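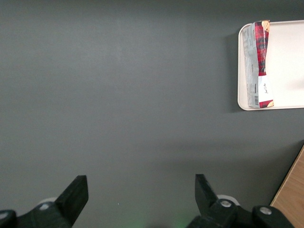

First Hard Frost at Rosthorpe

The thermometer on the porch said 25 when I went out at six this morning. We had two light frosts earlier in October, but they only singed the tops of the squash vines. Last night's went all the way down. The basil is black, the zinnias are brown, and the water in the hens' pan had to be knocked out with the heel of my boot.

I can't complain. I had three days of warning from the forecast and used most of it. The last of the green tomatoes came in the day before yesterday and are wrapped in newspaper in the mudroom. The peppers I pulled up whole, roots and all, and hung upside down from the rafters in the shed. I did that last year too and we were still picking ripe ones at Thanksgiving.

What I did not get to was the hose on the north side. It was full of water and stiff as a pipe. I dragged it into the sun and it let go by noon without splitting, so I got away with that one. The spigot is wrapped now, and the other hoses are drained and coiled in the barn.

The kale and leeks look better than they did in September. Carrots are staying in the ground under a foot of leaves. Last winter I used straw over them and the voles moved right in and ate a third of the row from the top down. We'll see if leaves are any less inviting.

The hens are down to 4 eggs a day from 11 birds. Most of them are in molt and look terrible, especially the old Barred Rock, who has no tail left to speak of. I don't put a light in the coop. They laid hard all summer and they can have the rest. I did bump them up to a higher protein feed until the new feathers are in, and they get a handful of sunflower seeds in the late afternoon.

Wild things are busy. The juncos showed up this week, right on time, and they are all over the ground under the feeder. A doe and two nearly grown fawns have been coming through the orchard at dusk to clean up the dropped apples. I haven't seen the bear since he bent the feeder pole in August, but the feeder still comes inside every night until he's had time to den up.

Beril Oral came up from Rellgate after lunch with her splitter and we worked through the rest of the ash — the big one that came down along the stone wall in the spring. It splits so clean that the machine hardly has to work. We quit when the light got bad. There is still a pile of knotty butt ends that neither of us wanted to deal with, and those will probably sit there until I get annoyed enough to go after them with a maul.

The stove has been going since supper. It smoked for the first few minutes the way it always does with a cold chimney, then settled down. I cleaned the pipe last month and got half a bucket out of it.

Garlic is next. I'd like to have it planted before the weekend rain, if the bed isn't too sticky. I saved the biggest heads from July and they're sitting in a basket by the back door, waiting to be broken up.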